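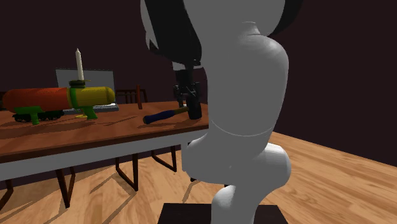 Hammer at the right end of a long wooden table

Timamum Tool Library, Cumness
Progress report to the Gallano Fund
5 November 2019

What we said we would do

Our proposal had two parts. The first was to move the lending shelves out of the church basement and into the old Sheikh dry goods store, where people could walk in off the street. The second was to start evening classes in basic home repair. Both are up and running, and it has been a wonderful stretch of work!

Lending

We have made 2,329 loans so far in the grant period. Ladders go out the most, followed by pressure washers and the carpet cleaner, which has a waiting list every week of the year. Garden tools were busier than we planned for. We ran short of loppers and pole saws after the spring windstorm and ended up setting a three-day limit on both, and most members were very good about it. The limit is still in place for pole saws.

The move to the Sheikh store has made a bigger difference than any of us guessed. In the basement, people came because a friend told them to. Now they wander in on the way back from the bakery, look at the wall of clamps, and ask what the catch is. (There isn't one, apart from the late fee.) We've also been able to open at 7 on weekend mornings, so a person can pick up a tile cutter and still get a full day out of it.

The paper cards are gone. Every tool has a number and a barcode tag, and the checkout desk can tell a member over the phone whether the tall stepladder is in. Typing in the old records took most of the summer and we found several tools listed twice under different names, including one drain snake that had three.

Classes

We offered 20 class sessions and filled nearly all of them. Faucets and running toilets were the first to sell out, and we added a second round. Patching drywall was close behind. The class on sharpening kitchen knives and garden shears was a late addition and people loved it. They brought in shears that hadn't cut anything in years and went home and did the hedge.

The one that struggled was reading an electric meter and finding out what is using the power. We still think it's a useful evening, but the title put people off and we ran it in the same week as the school concert. We'll try it again in the new year under a plainer name.

So far 80 people have taken at least one class, and plenty of them came back for another. Several were renters who told us they had never been shown how to shut off the water under a sink. That was the sort of person we hoped to reach, and we would love to reach more of them. Flyers in apartment laundry rooms worked better than the newspaper notice.

What was harder than expected

The back door. The Sheikh building needed a wider opening before we could bring in the tile saw and the larger mowers, and the permit came seven weeks late. During that time the big items stayed in the basement and members had to pick them up there, which caused some confusion and a few wasted trips.

Small engine repairs also cost more than we budgeted. Fuel left sitting in returned mowers and tillers gums up the carburetors. Starting this fall, we drain every tank at check-in, and the repair pile is already smaller.

Money

We have $2,672 of the grant left. Most of it is set aside for a second carpet cleaner and for heaters in the classroom, where the evenings have turned cold enough that people keep their coats on. The rest will go to class supplies: drywall, joint compound, washers, and pipe tape. We are not asking to move any money between budget lines.

Through the end of the grant

The heaters go in during December. The winter class list will be on the counter and the website by then, with storm window repair as the opener and a new evening on squeaky floors and sticking doors. Mower blades will be sharpened over the winter so they are ready to lend when the grass is. We would be delighted to have someone from the Fund sit in on a class, and the drywall one is the most fun to watch. Please wear old shoes.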